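Spur gears: mark the faces or leave them?

gurken_2
Posted 2020-02-21
Sorting spur gears for a Pradetti gearbox rebuild. End faces vary, from bare bright metal to dark gray. Do you sort by finish or only by tooth count and bore?

darby
Tooth count and bore. Finish tells you what was machined last and very little else. A face turned after blackening comes out silver while the flanks stay dark, and the bore often looks polished for the same reason. 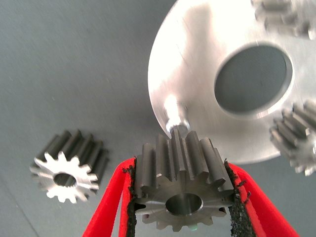 Check the bore with a pin gauge before anything else. If it is over by some 3 hundredths, set the gear aside and don't bother with the teeth.

tanase_shop
Disagree on ignoring finish. A bright face can mean it was refaced, so the width may be short. I measure face width at 2 points and reject on that first.

darby
Fair, but width is a shim problem. Bore is scrap.

tanase_shop
Not on a stack of 5 with no room for shims.

gurken_2
It is a stack. Width first, then bore. Paint dot or scribe for the rejects?

darby
Paint, on the end face. Keep it off the flanks.

tanase_shop
Paint is fine. Degrease first.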